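Some posts on how our local history group got its papers in order, as I've been asked by two other societies in the past month. I'm the records secretary. Thread.

1/ The Pudden Local History Society had been going for 29 years when we found out we did not own our own archive. The constitution said all papers were "held by the secretary". It didn't say what happened when the secretary changed.

2/ In practice the papers moved house every few years. Some went to a garage in Idby. Some stayed with people who had left the society. One box of parish magazines was in a shed and had mice in it.

3/ First job was to list everything. We used plain exercise books at first, one per house we visited, and typed them up later. I would go straight to a spreadsheet now. We lost a fortnight to handwriting.

4/ The final count was 3021 items. An item could be one photograph or a whole minute book, so the number doesn't tell you much about size. It filled 90 archive boxes, which we bought new.

5/ We bought the boxes from Serrano, a small stationery supplier two towns over. They let us pay in two lots. Get the lids that come down over the sides if you can. The shallow ones pop off when you stack them.

6/ Next, the constitution. We changed one clause and added two. The papers now belong to the society. The secretary looks after them. If the society closes, they go to the county record office, provided it agrees to take them.

7/ Ask the record office before you write that last part in. We wrote it first and asked after. They were polite, but they wanted to see the list, and they didn't want the duplicates or the newspaper cuttings.

8/ The vote was at the annual meeting in July. It passed, with one person against. His objection was that members should have had longer to read the wording, and he had a point. The notice went out with the newsletter and the newsletter was late.
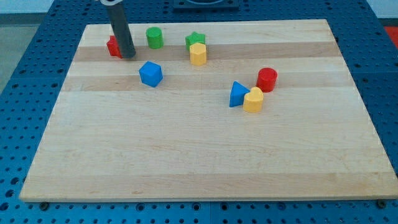 9/ Storage was harder than the vote. We looked at the library, the chapel hall and the old Bimau works office. The library had no space. The chapel hall was damp along the north wall, and you could smell it.

10/ We took the works office. It is upstairs, so carrying was slow, but it's dry and there is a proper lock. The rent is 235 pounds a year, paid out of subscriptions. We put subs up by a small amount to cover it and lost no members that I know of.

11/ Three people have keys. Names are written on a sheet in the minute book. When someone stands down, the key comes back at the same meeting. Before this we had no idea how many keys there were to anything.

12/ Numbering. Please don't invent a clever system. Ours is the year we listed it, then a running number. The previous system used letters for streets and it fell apart when the council renamed two of them.

13/ Pencil on the back of photographs, lightly, near the edge. No biro, no sticky labels. We found a set of harvest pictures where the glue from old labels had come through to the front.

14/ Loans. We used to let members take things home. Now they read them in the room, on the first evening of the month, 7 till 9. There was some grumbling. People are used to it now, and a couple stay to help with sorting.

15/ What we still haven't done: the tapes. There is a carrier bag of cassettes from the oral history project and nothing on them says who is speaking. A few people in the village might know the voices, so that is the next thing.

16/ We also have no written permission for most of the photographs given to us before the new rules. New gifts get a one-page form. For the older ones we are writing to families where we have an address – slow work, and half the letters come back.

17/ If your society wants a copy of our form or the three clauses, reply here and I'll send them. They are short. You will need to change the name of the record office and check the wording against your own rules.

18/ Someone has asked about insurance. We have it, for the room and contents, but the papers themselves are only covered for repair. I'll look out the policy and post the wording when I've got it in front of me.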